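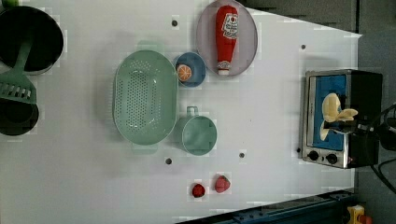
Part of the refreshed play kitchen kit, with the green colander and mug and an orange slice in the blue bowl.

Play kitchen kit goes back on loan after a refresh

By Melaniia Dmytriv
29 September 2023
31 shares | 9 comments

The play kitchen kit is available to borrow again from the Risura toy library. It has been off the shelf since May while we replaced the worn-out food and some of the dishes, and there is already a waiting list. Families who were on the old list keep their place.

For anyone who has not had it home before, the kit is a set of kitchen things and pretend food for children from age three up. It does not include a play stove or a table. Most families set it up on a coffee table or on the floor, and it works fine with a cardboard box for an oven. The Aretgate preschool rooms borrow the same kit for a month at a time, and when they have it, home loans wait.

The old food was the main problem. A lot of it was hard plastic from several different sets, and the seams had started to split. Usman Bajwa went through the box in the spring and threw out anything with a sharp edge or a hole that could hold water. That left very little fruit and no bread at all. The new food was picked mostly for being easy to grab and quiet when it gets dropped, which matters a lot to people in upstairs apartments.

What the kids cook

We tried the new things out on a few regulars before putting the kit on the loan list. The ketchup bottle was the first thing everyone wanted. It went on oranges, in the mug, and on several parents. We have only one, so if you are having friends over you may want to talk about turns ahead of time.

The fruit gets sorted more than it gets cooked. Younger children like to put one piece in each bowl and then move everything over by one. Older ones take orders. Ikhsan Ong's daughter ran a restaurant for most of an afternoon where the only dish was banana soup, served in the green bowl, and she would not hear of any changes to the menu. Her father tells us he sent his back once and was charged twice.

The colander is popular for reasons that have little to do with draining. It gets worn as a hat, carried as a basket, and used as a bed for a small bear. All of that is fine. Please don't let anyone stand on it.

The dishes are in soft colors, mostly greens, with blue and pink mixed in. They are not meant to be a matched set. If you are missing a plate when you pack up and you own pastel dishes yourself, check your own cupboard first — we have had two come back to us that way, and we have sent home one of somebody's good bowls.
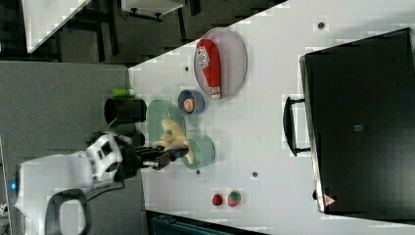
Washing and drying

Dishes, cups and utensils can go in a sink with warm water and ordinary dish soap. Please keep them out of the dishwasher. The pots should be wiped out with a damp cloth and dried right away.

Soft food needs a bit more care. Surface dirt comes off with a cloth and a little Floltex, which we put in the bottom of the box in a small spray bottle. Spray the cloth and not the toy. If something has been chewed on or dropped in real food, wash it by hand in cool water, squeeze it in a towel, and leave it on a rack overnight. Nothing soft should go back in the box damp. We had to throw out a very nice loaf of bread last year for that reason.

Please do not use a hair dryer or put anything on a radiator. Petro Melnychuk checks the kits when they come in, and he would much prefer to get a toy back two days late than to get it back with a scorch mark.

If you are not sure how something should be cleaned, put it in the plastic bag marked "ask" and leave it for us. There is no charge for that. Marks that won't come out are expected and we don't charge for those either.

The banana

This one gets its own section because so many people have asked. The plush banana with the peel is new, and it is a favorite with children who are not interested in the rest of the kitchen. The peel is soft and pale yellow and the fruit inside is a lighter color. Toddlers mostly carry it around by one flap. Four-year-olds will hand it to you and expect you to eat it properly.

Orest Kuzmenko, who runs our morning playgroup, uses it for a pass-around game. Whoever is holding the banana says what they had for breakfast, then hands it on. It has been a good way to get quiet children talking, and he asks that it be back in time for his group if at all possible. He has threatened to buy his own.

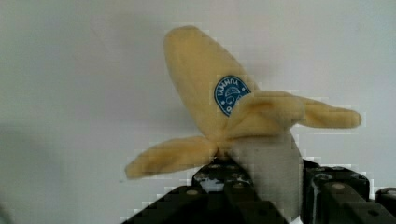
The plush banana, with its peel flaps out and an oval blue patch like a fruit label.

The patch is the part most likely to get picked at. If you see an edge lifting, please don't glue it. Put it in the "ask" bag and we will see to it.

How to borrow the kit

The loan is for three weeks, with one renewal if no one is waiting. You can put your name down at the desk or reply to this newsletter with your member number. We will message you when it is your turn and hold the kit for two days.

It comes in a large lidded box with a carry strap. The box is heavier than it looks and will not fit on most strollers, so bring a car or a second person. There is a checklist taped inside the lid. Go through it before you leave, and again when you pack up at home. If a piece is lost, tell us when you return the box. Small pieces turn up under couches weeks later, and we are happy to have them back at any time.

We are still looking for a few additions. A second mug would help, and so would bread of any kind to replace the loaf. Fu, the secondhand shop next to the pharmacy, has offered to set aside play food when it comes in, and you can leave donations there with our name on the bag. Clean items only, please, and nothing with batteries.

Comments on the new kit are welcome, including complaints. If your child ignored something completely we would like to know that too, as it helps us decide what to buy next.

Recent items
Train table: missing track pieces found
Our 3,000th loan was a wooden garage
60 puzzles checked, and which ones are short a piece
Winter hours at the Aretgate desk
Wanted: dress-up clothes in larger sizes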